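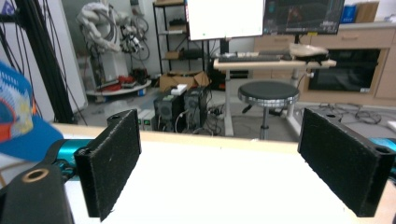
Célula Tagle – galeria da manutenção
Broton, sala de baixo. Atualizado em 06/06/2021

Página rápida, só para ficar registado o que se fez na Tagle antes da próxima ronda. Texto da Zamfira Nedelcu, ajustes mecânicos do Arnel Macapagal e meus. Quem quiser o procedimento completo vai à pasta Fornness, aqui é só o essencial. Desculpem os saltos, escrito entre uma calibração e outra.

Dedos e almofadas
Dedos pretos, almofada áspera preta na face de aperto. Ver sempre as duas faces, nunca só a que se desgasta mais. Se a almofada levanta num canto, tira-se inteira e cola-se nova. Nada de pingos de cola por baixo, já se tentou, fica um alto e o pano foge para o lado. Limpar com escova seca. Álcool só no corpo metálico e pouco.

Alinhamento: fechar devagar, à mão, e olhar de topo. As faces têm de encostar por igual. Se encostam primeiro em baixo, desapertar o dedo, meio milímetro de cada vez, voltar a fechar. O Arnel faz isto de ouvido, eu uso uma tira de papel entre as almofadas e puxo. Se a tira sai de um lado e prende do outro, ainda não está.

Parafusos dos dedos
Apertar em cruz onde der, sem força de braço. O jogo de chaves Harard está na gaveta, por favor voltar a pôr na gaveta. Um dos parafusos veio com a cabeça moída da última ronda, trocado. Trava-roscas azul, uma gota. Quem puser o vermelho depois que o tire.

Contador de ciclos: 1.442 desde a última troca de almofadas. Aguentam mais, mas já se nota no tecido fino, escorrega um bocado quando a peça é apanhada pela aba. Trocadas as do par direito, as do esquerdo ficam para Novembro se não piorarem antes.

Par de mão, montagem
Uma garra em cada mão, marcador branco de pontos em cima. O marcador não se toca com os dedos, pega-se pelo corpo. Se caiu ou levou pancada, recalibrar, mesmo que pareça direito. Sobretudo se parece direito.

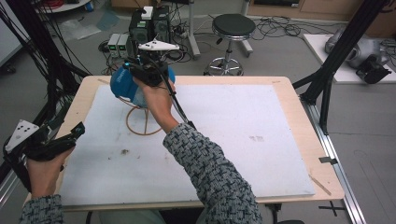

O cabo vai ao longo da manga, com folga no cotovelo. Demasiado curto puxa a garra para trás quando se estica o braço, demasiado comprido arrasta no tampo e leva o suporte de arame atrás. Fita de velcro, não abraçadeira plástica – as abraçadeiras obrigam a cortar cada vez que muda o operador e já se cortou um cabo assim. Foi a Zamfira, ela deixa dizer.

Correias: ajustar com a mão já fechada na pega. Mão aberta dá folga a mais. Depois rodar o pulso para os dois lados e ver se o corpo da garra acompanha. Se dança, mais um furo.

Luz da garra: acesa antes de pegar em qualquer peça. Se apaga a meio, pousar, ver ficha, recomeçar a tomada do princípio. Não aproveitar metades.

Mesa e tampo
Placa branca assente na armação de madeira, verificar se não baila. Manchas e riscos antigos não interessam para o seguimento, escusam de esfregar. O que interessa é fita nova, etiquetas, coisas com brilho. Limpar com pano húmido e deixar secar antes de pousar suportes.

Suporte de arame: base bem apoiada, anel sem torções. Endireita-se à mão, com calma. Se o arame já foi dobrado muitas vezes no mesmo sitio, fazer outro. Peças de pano sempre pousadas de cima, sem arrastar, senão o anel entorta e anda tudo de volta.

Estrutura e cabos
Postes pretos: reapertar na base, cabos em molho com a saída para fora da mesa. Passar a mão pelo molho todo e procurar zonas duras. Encontrámos 2 abraçadeiras demasiado apertadas, aliviadas. No chão a coisa está pior, reconheço. Os cabos entre o computador e o banco são para arrumar com calha, a calha está pedida.

Fontes: ler o mostrador antes de ligar as garras e anotar no caderno. Se a leitura anda aos saltos, desligar e chamar o Arnel. Não experimentar outra ficha "a ver".

Calibração depois de mexer
Sempre que se tocou em dedo, marcador ou poste: 9 posições no tampo, primeiro a garra direita, depois a esquerda. Parado em cada uma até o programa aceitar. Na última ronda falharam 4, todas do lado da calha de alumínio, e afinal era o marcador mal encaixado. Encaixado a sério, repetido, passou tudo à primeria.

Por fazer
Almofadas do par esquerdo.
Calha de chão.
Etiquetar cabos nas duas pontas (só numa não serve).
Encomendar parafusos à Harard, os de cabeça baixa.
Passar o caderno de leituras para a pasta Fornness – Zamfira.

Dúvidas com os dedos, falar com o Arnel. Com o resto, comigo ou com a Zamfira.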